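장애 처리 기록: 양팔 작업대 식기 배열 공정 우측 암 그리퍼 파지력 저하 및 보호 정지

접수 구분: 하드웨어 / 안전 관련
대상 설비: Wukdale 작업대, 양팔 로봇 1식
제어 소프트웨어: Tillon
작성 부서: Drovance 설비기술팀
접수일: 2021년 6월 22일
우선순위: 높음
상태: 조건부 종결

1. 접수 내용

Wukdale 작업대에서 식기 배열 공정을 반복 수행하던 중 우측 암이 접시의 가장자리를 잡은 상태에서 보호 정지에 진입하였다. 정지 직전 우측 그리퍼의 손끝 간격이 지령값보다 3mm 넓게 보고되었고, 제어기에는 오류 코드 440(그리퍼 위치 편차 초과)이 기록되었다. 좌측 암은 동일 시점에 정상 상태였으나 양팔 연동 설정에 따라 함께 정지하였다.

현장 운용자는 비상정지 버튼을 누르지 않았으며, 정지는 제어기의 자체 판단에 의한 것이다. 인명 피해와 식기 파손은 보고되지 않았다. 다만 정지 이후 우측 그리퍼의 파지력이 유지되지 않고 서서히 풀리는 현상이 확인되어 안전 관련 건으로 분류하고, 원인이 규명될 때까지 해당 작업대의 자동 운전을 금지하였다.

2. 발생 조건

해당 공정은 접시와 그릇을 작업대 위의 지정 위치로 옮기고 양팔이 각각 접시 한 장을 맡아 위치를 보정하는 순서로 구성되어 있다. 장애는 보정 단계에서만 발생하였다. 이송 단계에서는 동일한 그리퍼로 동일한 접시를 취급하여도 편차가 허용 범위를 넘지 않았다.

제어기 기록상 당일 총 633회의 파지 동작 가운데 오류 코드 440은 48회 발생하였다. 최초의 수 회는 자동 재시도로 해제되어 운용자 화면에 표시되지 않았으며, 재시도 한도를 초과한 시점에 비로소 보호 정지로 이어졌다. 경미한 편차가 화면에 표시되지 않는 것은 현행 표시 설정에 따른 것으로, 이에 대한 검토 의견은 7항에 기재한다.

3. 초동 조치

자동 운전 모드를 해제하고 수동 저속 모드로 전환하였다. 작업대 주변 출입을 담당 인력으로 제한하였다. 우측 암이 잡고 있던 접시는 암의 전원을 유지한 상태에서 손으로 받친 뒤 그리퍼를 개방하여 회수하였다. 전원을 먼저 차단할 경우 암이 미세하게 처질 수 있으므로, 이후의 점검에서도 같은 순서를 따르도록 하였다.

제어기 기록, 그리퍼 전류 기록, 관절 토크 기록을 각각 별도 저장소에 보관하였다. 기록 보관 전에는 제어기를 재기동하지 않았다.

4. 점검 경과

4.1 기구부
우측 그리퍼의 손끝 패드를 분리하여 육안 점검하였다. 패드의 마모는 교체 기준에 미달하였고 균열은 없었다. 손끝 체결 나사의 조임 상태도 규정 범위 안에 있었다. 좌측 그리퍼의 패드와 상호 교체하여 시험한 결과 우측에서 동일한 편차가 재현되어, 패드는 원인에서 제외하였다.

4.2 배선
우측 그리퍼로 연결되는 케이블의 도통 시험을 실시하였다. 정지 자세에서는 이상이 없었으나, 손목 관절을 보정 자세까지 회전시킨 상태에서 신호선의 접촉 저항이 간헐적으로 상승하였다. 암을 원위치로 돌리면 저항은 정상값으로 복귀하였다. 이송 단계에서 장애가 나타나지 않은 점과 부합하는 결과이다.

4.3 소프트웨어
Tillon의 그리퍼 제어 파라미터를 기준 파일과 대조하였다. 파지력 상한과 속도 상한은 일치하였다. 다만 위치 편차 발생 시 파지력 유지 여부를 정하는 항목이 우측에만 '해제'로 설정되어 있었다. 변경 이력을 조회한 결과 6월 중 그리퍼 부품 교체 작업 시 초기값으로 복원된 뒤 재설정되지 않은 것으로 확인되었다.

5. 원인 판정

편차의 직접 원인은 우측 손목부 커넥터의 접촉 불량으로 판정한다. 보정 자세에서 케이블이 당겨지면서 위치 신호가 순간적으로 유실되었고, 제어기는 이를 위치 편차로 해석하였다.

정지 후 파지력이 풀린 현상은 별개의 원인에 의한 것으로, 4.3항의 설정 누락에 기인한다. 두 원인은 서로 독립적이며 어느 한쪽만 조치할 경우 위험이 남는 것으로 판단하였다.

6. 시정 조치 및 재현 시험

우측 손목부 커넥터를 신품으로 교체하고, 보정 자세에서 케이블에 장력이 걸리지 않도록 고정 위치를 변경하였다. 파지력 유지 항목은 양측 모두 '유지'로 통일하였으며, 변경된 파라미터 파일을 기준 파일로 재등록하였다.

재현 시험은 수동 저속 모드에서 실시한 뒤 자동 운전 속도로 반복하였다. 시험에는 현장에서 사용하는 식기를 그대로 사용하였고, 우측 암은 하늘색 접시, 좌측 암은 분홍색 접시의 가장자리에 그리퍼를 접촉시키는 조건으로 진행하였다.

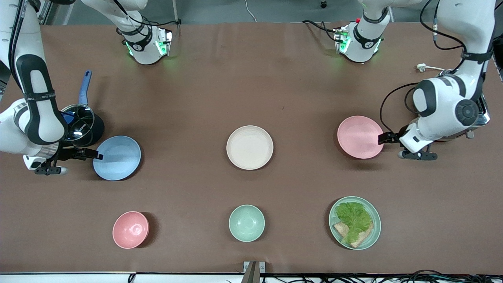 수동 저속 모드에서는 오류 코드 440이 발생하지 않았다. 자동 운전 속도에서도 보호 정지는 없었으며, 손끝 간격 편차는 전 구간에서 허용 범위 이내로 기록되었다. 이어서 위치 신호를 의도적으로 차단하여 보호 정지를 유발한 결과, 양측 그리퍼 모두 정지 후에도 파지력을 유지하였다.

식기의 종류에 따른 차이를 확인하기 위하여 그릇류를 대상으로 동일한 시험을 추가 실시하였으며 결과는 같았다. 프라이팬은 본 공정의 파지 대상이 아니므로 시험 범위에서 제외하였다.

7. 후속 조치 요청

가. 부품 교체 후 점검표에 파라미터 대조 항목을 추가할 것. 대조 결과는 교체 기록에 첨부한다.
나. 자동 재시도로 해제된 오류도 운용자 화면에 누적 표시되도록 Tillon의 표시 설정을 변경할 것.
다. 동일 사양의 커넥터를 사용하는 Bañez 작업대에 대하여 보정 자세에서의 접촉 저항을 측정할 것. 측정 완료 전까지 해당 작업대의 운전 속도를 제한한다.
라. 양팔 연동 정지 중의 식기 회수 절차를 3항의 순서에 따라 문서화하고 작업대에 비치할 것.

8. 종결 조건

Wukdale 작업대의 자동 운전 금지는 본 기록의 승인과 동시에 해제한다. 7항의 가, 나, 라는 본 건의 하위 항목으로 관리하고, 다는 별도 건으로 접수한다. 오류 코드 440이 재발할 경우 본 건을 재개하며, 이 경우 제어기를 재기동하기 전에 기록을 먼저 보관하여야 한다.

교체된 커넥터는 폐기하지 않고 설비기술팀에서 보관한다. 공급처의 분석 회신은 접수되는 대로 본 기록에 첨부한다.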